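Wash, Dry and Fold Attendant (Part Time, Two Positions)

Kilunier Laundry, 1536 Trernach Road
Posted May 12, 2021
Job reference 2317

We are looking for two people to sort, wash, dry and fold other people's laundry, and to do it as though the other people might be watching. Sometimes they are. The counter faces the folding tables and customers have opinions.

Kilunier does drop-off wash and fold for the neighborhood, plus linens for a handful of small businesses. There is no dry cleaning, no tailoring and no shoe repair, although you will be asked for all three before lunch on your first day. You'll be working with one other attendant on most shifts and alone for the last hour of the evening, when the main duties are waiting for the final dryer and persuading people that we close when the door says we do.

We had a fairly grand job description written for this posting. It used the phrase "textile care professional." We've gone back to attendant.

What you'll be doing

Most of a shift goes like this. A bag comes in, you weigh it, you tag it in Hudelier (our ticket system, about which more later), and then you open the bag. Opening the bag is the job. Anyone can run a washer. Finding out that a customer's idea of "mostly sheets" includes a bath mat, a dog blanket and half a Halloween costume takes a certain steadiness.

You'll sort by color and by fabric, read care labels that have been washed into blank little flags, and make a sensible guess when there is nothing left to read. You'll load, unload, fold and bag. You'll wipe down the tables between orders and keep the lint from forming a government.

You will also spend more time with your head near a dryer than you have probably planned for. We ask everyone to look inside the drum before each load goes in and again after it comes out. Small socks stick to the back. Dryer sheets cling flat against the holes in the dark perforated panel and stay there for days if you let them. A quick look, a quick sweep with your hand once the drum has cooled, and then you can shut the door and stop thinking about it. If the panel looks furry, clean it. If a pen has been through, stop everything, get the spray bottle from the shelf, and write down whose order was in there. Pens are the only thing we get emotional about.

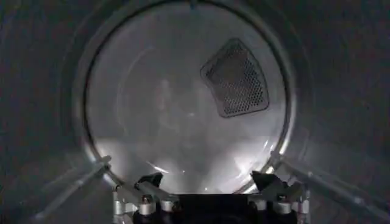

Folding, and our position on fitted sheets

We fold bath towels in thirds with the edges in. We fold T-shirts to the width of the board. Pants go in half and in half again. There is a laminated card for all of it, and the card is final, including the part you disagree with. Everyone disagrees with some part. The pillowcase section has been crossed out and rewritten so often that we finally printed a new one.

Fitted sheets we fold properly, corners tucked into corners. If you can already do this, please say so near the top of your application. If you can't, we'll teach you, and for a few weeks your relatives will find you unbearable.

On a busy Saturday the towel orders alone can come to 200 pieces. You do not have to be fast when you start. You do have to be neat, because the speed arrives by itself somewhere in the second month and the neatness generally doesn't.

The building

It's a big room for a laundry. You get a high white wall with large navy letters on it, and over your head a dark ridged ceiling with the beams and pipes left showing. People tell us it's very stylish. From the attendant's side, what matters is that a tall room swallows noise nicely and swallows heat too, so from November to March you'll want layers and from June onward you'll want a water bottle. Fans are provided. They have two settings, off and weather.

There's a break area with a table, a kettle, a microwave and a refrigerator in which every item must have initials on it. The floor is hard all the way through. Wear shoes you've already broken in.

We're a short walk from the Trernach Road bus stop and there is bike parking out front. Car parking exists in theory. 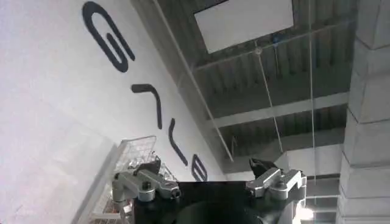

One past attendant, asked what we ought to put in this posting, told us to be upfront about the standing: the lifting is fine, the customers are mostly fine, and it was the feet that nearly sent me back to office work. Another thing they wanted mentioned was that you start noticing hotel towels and can't turn it off.

So, upfront: you will be on your feet for nearly all of a six-hour shift. There are stools at the folding tables and you are welcome to use them, though most people give up on them by the second order. Full bags can be heavy. We have carts, and we would like you to use the carts, and we would like you not to see how many bags you can carry at once. It has been tried and the record is not posted anywhere.

Hours and pay

Both positions are part time. One covers weekday evenings, four shifts a week. The other covers the weekend, one shift on each day, with the occasional weekday when somebody's away. Please tell us which you want. If you would take either, tell us that, and you'll become very popular.

The weekend position pays $200 for the two shifts. The weekday position is paid at the same rate per shift. Everyone who comes in for a trial shift is paid $100 for it, whether or not we go on to work together. Tips left at the counter are split among whoever was on that day. Tips left in pockets are found money and go back to the customer in a small envelope with the ticket number on it, every time, down to the nickel.

You also get your own laundry done free, up to one bag a week. You'll be doing it yourself, so manage your excitement.

Who we'd like to hear from

Laundry experience is welcome and so is none. We've had good attendants arrive from restaurants, daycare, a library and a garden center. We've had one arrive from a rival laundry, and it took a season to get the other shop's towel fold out of their hands.

What we're hoping for:

Someone who shows up when the schedule says, or calls before it says.

Someone who reads the ticket notes. Customers write "no softener" for a reason, and the reason is frequently a rash.

Someone who can be pleasant to a person who is sure they brought in a matching pair.

Patience with Hudelier. It freezes when you tag more than one bag at a time and it thinks "duvet" is a spelling mistake. We have written to the company. Keep the paper tickets until the order is picked up.

A decent eye. Sorting is mostly looking. You can learn the label symbols from the chart, but you need to be the kind of person who would stop at a red item sitting with the whites and move it well away, even if it's shiny and curly and doesn't look like anything that would bleed. Ribbons, hair ties, gift wrap trimmings, bits of costume: if it's colored and you can't say what it's made of, it goes in the tray by the register and not in the wash. We use Yule powder for whites and it's very good, but it can't undo pink.
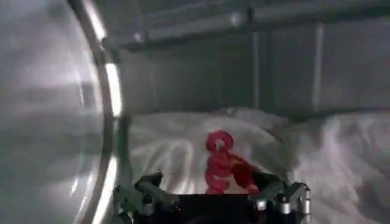

Do I need to bring my own gloves?
Gloves are supplied in three sizes, and you can ask for the unpowdered kind.

Will I be handling cash?
Some. Most customers pay by card when they drop off. The evening attendant counts the drawer at closing and writes the total in the book.

Can I sit with headphones on while the dryers run?
One ear only, please. You need the other for the buzzer and for the door. There is also very little sitting, as covered above.

I'm allergic to scented detergent. Is that a problem?
Our standard wash is unscented. Customers can request the scented one and a few do, loudly. Tell us at the trial shift and we'll arrange it so somebody else takes those loads.

What happens if I ruin something?
You tell us the same day, we call the customer, and the shop pays for it. It doesn't come out of your wages. Hiding a shrunken sweater at the bottom of the bag has been attempted and the customer did, in the end, reach the bottom of the bag.

Is there any chance of full-time work later?
Possibly in the fall, if the business linen orders keep growing. We'd offer it to current attendants first, but we're not going to promise hours we don't have.

The trial shift

It's three hours, usually on a weekday afternoon when things are calmer. You'll sort a mixed bag, run a wash and a dry, fold a stack of towels and attempt a fitted sheet in front of a witness. We're not scoring the sheet. We mostly want to see whether you check pockets without being told, and now that we've told you, we'll have to think of something else.

Wear plain clothes you don't mind getting damp and shoes with closed toes. Leave rings and bracelets at home or in the staff locker. They catch on knits.

Current attendants get no say in who is hired, but they do get to see the trial towels, and they will have views.

How to apply

Come by the counter and ask for the form, or send us a short letter with your work history, the position you'd prefer, and the earliest you could start. A resume is fine but isn't required. Two or three paragraphs will do. If you've done laundry for a large household, that counts as experience and you should describe it as such.

Please put 2317 on the envelope or in the subject line so it doesn't end up in the pile with the lost sock complaints. Trial shifts will be held in the first two weeks of June and we'd like both people working by the end of that month. Everyone who applies will get an answer, including the people we don't take on.

Mail or hand delivery to: Kilunier Laundry, Attendant Positions, 1536 Trernach Road. The mail slot is to the left of the front door. The slot on the right belongs to the upstairs tenants, who have asked us to mention this.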